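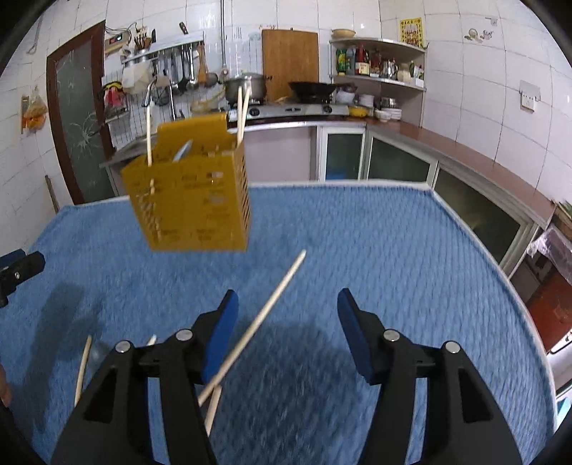 Chopsticks and a caddy above a blue blanket in a kitchen, seen above the open fingers of a hand-held gripper.

Software update: Femari perception and planning

The Femari software group has completed the third revision of its perception module, and the new version has been in use at the Geltau site since June. The work was led by Aisling Ó Conaill, with planning and tooling support from Pirmin Danzer.

Thin objects have been a persistent difficulty. Where two chopsticks cross, the earlier module often reported them as a single item, and the planner then proposed a grasp at the crossing point. The revised module keeps a separate outline for each object and passes the planner a measure of confidence with every one. Grasps below the agreed threshold are held back for review.

Motion blur has also received attention. Frames in which an object is moving quickly are now marked when they are read in – previously they were discarded – and the tracker may use them for position, though not for shape.

The group tested the revision on 187 recordings made in ordinary kitchens. Merged outlines fell to roughly a quarter of their former number. Results were weaker on patterned and knitted cloth, where shadows are still sometimes taken for objects, and Róisín Keogh is preparing a further set of labels for these cases.

The replay tool has been updated to match. Colleagues at Pevwood who hold recordings in the old format should convert them before opening them in version 5. Requests for access should be sent to Gearóid Horgan.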